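Session 7: Learning two-arm manipulation from demonstrations

Notes for the robot learning module. Reading for this session: the Cileck lab report by Palumbo and Correia, sections 2 through 5. The appendix on calibration is optional, but read it if you plan to do the Bassi exercise at the end.

1. Where we left off

Last session we finished with the basic recipe for behavior cloning. A person drives the robot, we record what the cameras saw and what the joints did, and we fit a policy that maps one to the other. That is plain supervised learning, and everything you know from your first machine learning course still applies. What makes it so much fun on a real robot is everything that goes wrong between the loss curve and the table!

Recall the compounding error problem. The policy makes a small mistake, lands in a state the demonstrator never visited, makes a slightly larger mistake there, and drifts. With one arm the drift is annoying. With two arms it has a second way to hurt you: each arm can be fine on its own and the pair can still be wrong, because the left hand is where it should be at one moment and the right hand is where it should be a moment later.

2. Action chunking

Instead of predicting one action per observation, the policy predicts the next k actions at once. We run some or all of them, then look again. In the notation from session 5:

policy(o_t) -> a_t, a_(t+1), ..., a_(t+k-1)

For k = 1 we are back to ordinary cloning. In the Cileck runs, k = 25 gave the best results on the two-arm tasks. Why should it help? A demonstrator pauses, and a single-step policy sees two nearly identical observations, one where the person kept still and one where the person moved. It averages them and gets stuck. A chunk covers the whole pause and the motion after it (I love this argument, it is so simple once you draw it on a time axis).

The cost is that the robot is partly blind while it runs a chunk. Large k means smooth motion and slow reactions. Work through the limiting case yourself: what does the policy become when k equals the length of the episode?

3. What the policy gets to see

Two kinds of view matter in this session. A head view takes in both arms and the work area together. A wrist view sits right at the fingers and loses most of the surroundings. Same place throughout, first three from the head and the last from the wrist.

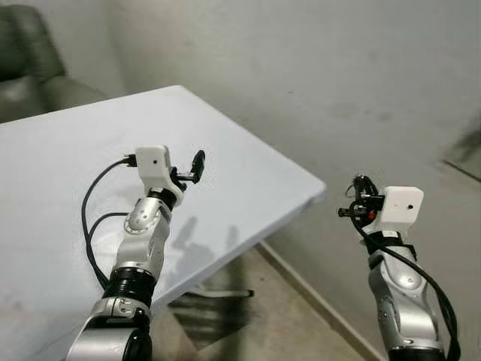
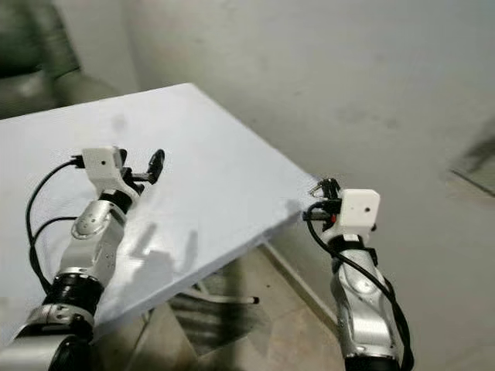
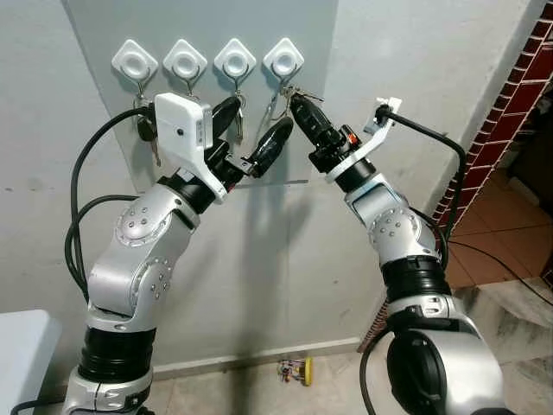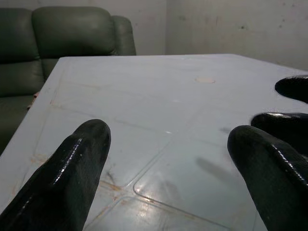

Now the question Osvaldo Mancuso raised in the lab meeting, and it is a very good one: if the wrist view has the detail we need for grasping, why keep the head view at all? Try to answer before reading on.

The answer in the report comes from an ablation. The group trained the same network three times on the same 216 demonstrations, once with all views, once with head only, once with wrist only. Head only could bring the hands to the right region and then fumbled the contact. Wrist only did well when it started close to the target and wandered when it started far away. The combined policy beat both, and by a wider margin than I would have guessed.

Think of it as a problem of missing state. From the wrist alone, many arm positions give almost the same picture, so the policy has to guess which one it is in. From the head, an arm can hide the very thing it is reaching for. Each view fills in some of what the other lacks.

4. Joint angles as input

Should the network also get the joint angles? Your instinct is probably yes, more information is better. Guido Grasso tested it and found that training loss dropped fast while success on the robot got worse. The network had learned to continue the trajectory from the angles and was hardly using the images. This is called causal confusion, and you will run into it again in session 9.

Two fixes to try, in this order:

Drop the joint input at random during training, so the images have to carry part of the load.

Add noise to the joint input, small at first, and watch the validation curve for each arm separately.

Please do look at the arms separately. An average over both can hide one that is doing badly.

5. Evaluation

Success rate alone tells you very little. Record where each attempt failed: approach, contact, or coordination between the arms. Na-rae Myung's scoring sheet has a column for each, and it is on the course page under Prenduseck.

Keep the starting positions fixed across policies and write them down before you run anything. It is very tempting to nudge an object a little closer for the policy you like.

6. Exercise (Bassi data)

Train for 2,000 steps with k = 1, then with k = 25. Plot validation error by time within the episode, left and right arm in separate plots. Mark the pauses. Then write half a page on what happens just after each pause, and bring the plots even if they look strange. The strange ones make for the best discussions!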